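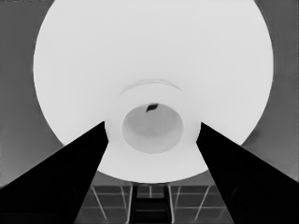 Round and white, with a raised ring in the middle.

Grullevlow's dish library is moving into the old Gittins store

Posted 2018-03-28

Big news for anybody who has ever tried to feed a crowd in this town! The dish library is leaving the basement on Canal Street and taking over the ground floor of the old Gittins hardware store, and the doors open this Saturday at nine. I got a walk-through yesterday afternoon and I've been talking about it to everyone who will stand still, so now it's your turn.

If you're new here, the dish library is what it sounds like. You need plates and bowls and serving dishes for a wedding or a funeral lunch or a graduation, you sign them out like you'd sign out a book, and you bring them back when you're done. It has been going for eight years. Before that we all rented from the place out by the highway, which charged by the fork and wanted a deposit that made my eyes water, or we bought paper plates and filled up the park trash cans with them.

The basement was never a great home for it. The stairs are steep, there's that low pipe halfway down (I have hit my head on it more times than I want to admit), and there was no spot to park while you loaded. Carrying a crate of dinner plates up those steps in July is a workout. People who couldn't manage stairs had to call ahead and have somebody carry everything up, and several of them told me they just quit using it. That alone would make the move worth doing.

The Gittins building has been sitting empty since the store closed, except for the upstairs apartments. It has the big front windows, a loading door on the alley side, and the old wooden counter, which is staying. I was so happy about the counter! I bought my first hammer over it. The nail drawers behind it are staying too, and they're going to hold flatware. One drawer still says CARPET TACKS and I really hope they leave the label on when they put the teaspoons in.

What's in the collection

The last full count was done over the winter break in December, and it came to 2,925 pieces. That's everything - plates, soup bowls, platters, pitchers, cups and saucers, cake stands, the works. The most they can set a table for with everything matching is 200 people, and that's with the plain white Skernia ware that came out of the old hotel when it shut down. The Skernia plates are the ones you've almost certainly eaten off if you've been to a wedding at the Grange hall. They're heavy, they stack well, and you can drop one on grass without crying about it.

Past the white stuff, it gets more fun. There's a whole set with green rims that somebody's grandmother left to the library, and a mixed lot of flowered plates that no two of which agree with each other. I borrowed those for my sister's baby shower and people spent the first half hour walking around the table comparing. There's also an odds and ends shelf, with gravy boats, butter dishes, egg plates, chip-and-dip dishes and a fair number of pieces that get borrowed for one thing and used for another. I've seen a perfectly good fish platter holding car keys at a New Year's party.

In the basement you couldn't see most of this. Things were in crates, the crates were in stacks, and what you wanted was at the bottom. At Gittins it'll be out on open shelves, so you can walk up and pick. The shelving was still going up while I was there, and the whole place smelled like sawdust and coffee.

How borrowing will work now

Mostly the same, with some changes you should know about before you show up.

You still need a card. A card is still free if you live in town, and if you live outside town there's a small yearly fee that hasn't gone up. Your old card is good. You don't need a new one just because the address changed, so please don't go stand in line for one on Saturday.

The loan period is going from three days to five. I asked for this on the comment sheet every single year and I'm taking full credit. Three days meant that if your party was on a Sunday you were scrubbing casserole off platters that same night with your shoes still on. Five days is human.

You can reserve up to six months ahead. For May and June I would get on that right now, I'm serious. Graduation season empties the shelves, and the white plates go first. If you want them for a June Saturday and you're reading this in bed, get up and go call.

Dishes can come back rinsed. This is the big one! It used to be that everything had to come back fully washed and dried, and they checked. The new space has a commercial dishwasher in the back room, paid for by Plendetti, the bakery supply people over on Mill Road, and it runs a full rack in two minutes. So you scrape, you rinse, you put it in the crate, and they do the rest. I watched it run and I'm a little jealous. Mine at home takes most of an evening and leaves a film on the glasses.

Breakage is handled the same way it always was. You tell them, you pay for the piece if it's one of the matching sets, and if it's from the mixed lot they generally wave you off. Please do tell them. A chipped plate that gets slipped back into the middle of a stack is going to cut somebody.

Getting there

The front entrance is on Main, flat from the sidewalk, no step. For loading, pull into the alley from the Second Street end and stop by the green door. It's one way, and the sign is half behind a downspout, so don't go by the sign. You get twenty minutes at the door. The lot behind the bank is fine for parking after noon on Saturdays, when the bank closes.

Regular hours will be Tuesday through Saturday, nine to five, with a late evening on Thursdays until eight. The basement was only open three afternoons a week, so that's a lot more time to get there. The phone number isn't changing.

The basement closes for good tomorrow at five. If you have dishes out right now, don't take them to Canal Street after that, there won't be anybody there and the mail slot is not big enough for a platter (someone tried this once with a pie plate and it stayed in there for a week). Just hang on to them and bring them to Gittins any time after Saturday. Nothing will count as late through the first week of April.

What people are saying

I hung around on the sidewalk for a while after my tour, because folks kept stopping to look in the windows. Most were pleased. The woman who runs the flower stand thinks it will bring more foot traffic to that end of Main, which could use it. A couple I know from the garden club were worried about the alley, and I get it - the delivery trucks for the pizza place use it too, and Friday afternoons could get tight. I asked about that inside and was told they'd talked to the pizza place and would see how the first month goes.

One man was sad it wasn't going to be a hardware store again. I'm a bit sad about that too. You have to drive half an hour for a decent hinge now.

The lease is for two years, with the rent coming from the same town fund that paid for the basement plus what the out-of-town cards bring in. After that the town has to vote on it again. I'd like to see it stay, and I plan to be pretty loud about it when the time comes.

Saturday's opening

There's coffee from nine and a potluck lunch starting at noon, served on library dishes of course. Bring something if you can, and put your name on the bottom of your own pan, or it'll end up on a shelf with a number on it. I'm bringing the noodle thing. Kids can paint paper plates at a table by the front window, and the old hardware sign will be on display inside for anybody who wants a picture with it.

They're also taking donations that day, but only certain kinds. Serving pieces yes, big salad bowls yes, pitchers yes please. They have all the coffee mugs they'll ever need, so leave yours at home, even the nice ones. Anything cracked can't be used. And if you have any of the white Skernia soup bowls in your cupboard, the kind with the wide flat rim, they're short on those and would love to have them.

Questions can go to the front desk by phone. I'll put up a few pictures of the potluck next week, once I've found the cord for my camera.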